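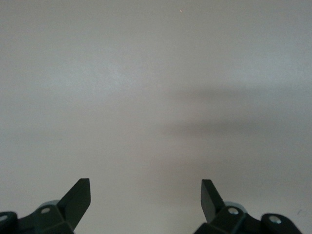

**Hadus Court Residents' Association**
Minutes of the January meeting, held in the ground floor lounge, 7.15 pm

**Present:** Marjan Tehrani (chair), Valdis Paju, Pouran Bakhtiari, Parviz Karimi (minutes)
**Apologies:** Vilmos Barta

**1. Minutes of the last meeting**
Agreed, with one correction. Under item 4 the gate code is to be changed twice a year, not every two months.

**2. Stairwell redecoration**
Valdis has a price from Akbari for the east stairs. It covers filling, one undercoat and two top coats, but leaves out the handrails. Pouran asked for the handrails to be priced separately. The colour stays as it is now – Marjan does not want another vote on it.
*Action: VP to go back to Akbari.*

**3. Bike store**
Every rack is taken and several bikes have flat tyres and no tag. Tags will go on all bikes in the first week of next month. Untagged bikes will be moved to the bin yard and kept there for 40 days. Parviz pointed out that the bin yard is not covered. Agreed to buy a tarpaulin, up to £100.
*Action: PK to write the notice, PB to buy the tarpaulin.*

**4. Laundry room**
The second dryer is still out of order. Pelus have ordered the part but gave no date. Flat 5 has asked again about later opening hours. Left at 9 pm for now, as the room is directly under a bedroom.

**5. Games evening**
Vilmos sent a note saying the Ludico club can lend board games if we collect and return them. Pouran will collect. Tea and biscuits from the social fund.

**6. Any other business**
- Parcels are being left in the lobby in front of the meter cupboard. Marjan to put up a sign.
- The light outside the west door comes on too late. Valdis will look at the timer.

Meeting closed at 8.40 pm. Next meeting in March, same room.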